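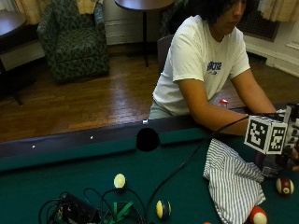

Re: Humidity probe drifting on the Flakance logger

Corentin Masson wrote:
> We have 4 Flakance loggers in the seed store at Mamani. Three agree
> with each other. The one by the north door reads 8 points high on
> humidity and has done so since June. Temperature is fine on all of
> them. I changed the battery and reloaded the settings, no difference.
> Is it the probe or the logger? I don't want to buy both.

Corentin,

Swap the probes before you buy anything. Stop logging on both units first, because the older firmware keeps the calibration offset from the last probe until a new run is started. Put the bad probe on a good logger, leave it overnight, and start a fresh run in the morning.

If the high reading moves with the probe, it's the probe. We had 3 go that way at Grallura. In each case the filter cap was clogged with dust. A new cap fixed two of them and the third needed a new sensor element.

If the reading stays with the logger, look at the input socket. Check for green on the pins. Also check the offset field in the setup screen, under Channel 2. It should be 0.0 unless somebody entered a correction.

For a quick check you can use a salt jar. Table salt made into a wet slush in a sealed jar should settle near 75% at room temperature. Ours read 78 on a probe we later threw out. Keep the probe out of the slush itself.

The Wanance caps have the same thread and fit fine.

Wálter Betancur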